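Refrigerator Loading — Gallery

Notes on putting fruit away in the kitchen at Nomarness. Text by Cheuk-hei Man. This page covers one upright refrigerator, the table next to it, and the basket used to carry produce between the two. The remaining pages in the Jinon storage series deal with dry goods and bottles.

1. Table and basket

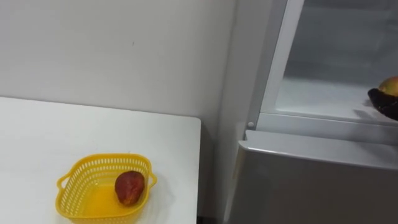 Fruit is staged next to the refrigerator before it goes on a shelf. Staging keeps the time with the door open short, and it gives a place to check each piece for soft spots. Mangoes get their own basket, apart from apples and citrus. The yellow plastic one on the white table has rows of small rectangular holes in its side walls and a loop handle at each end, so it lifts level with two hands. The floor is solid and will hold juice if a piece splits. Rinse it after each use and let it drain on its side. A single oval fruit with mottled red-brown skin takes up only part of the space inside.

Ripe mangoes go in cold. Firm ones stay out at room temperature, and we check them every day until they give slightly under the thumb. Our limit for a ripe one in the refrigerator is 3 days.

2. Shelf

Load from the back of the shelf forward, one layer deep. Leave a finger's width between pieces and keep fruit off the rear wall — skin that touches it can mark. Heavy items go in first. The average piece in our June batch weighed 467 g, and 13 pieces filled one level without stacking.

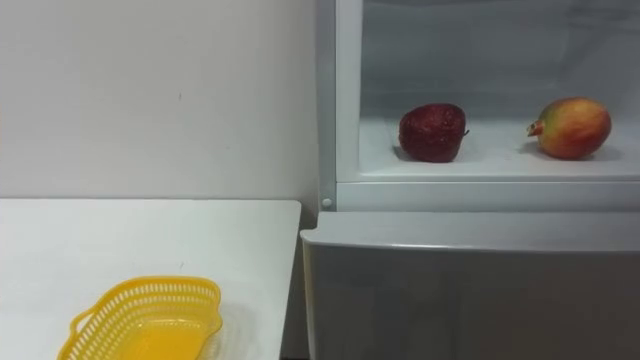
Yellow basket empty on the table, refrigerator door open, flat white shelf inside.

Shelf liners were tried at the Grostero kitchen and dropped, as they slid when fruit was pushed to the back. Bare shelves get wiped with warm water and dish soap.

Next page: Bottles and Jars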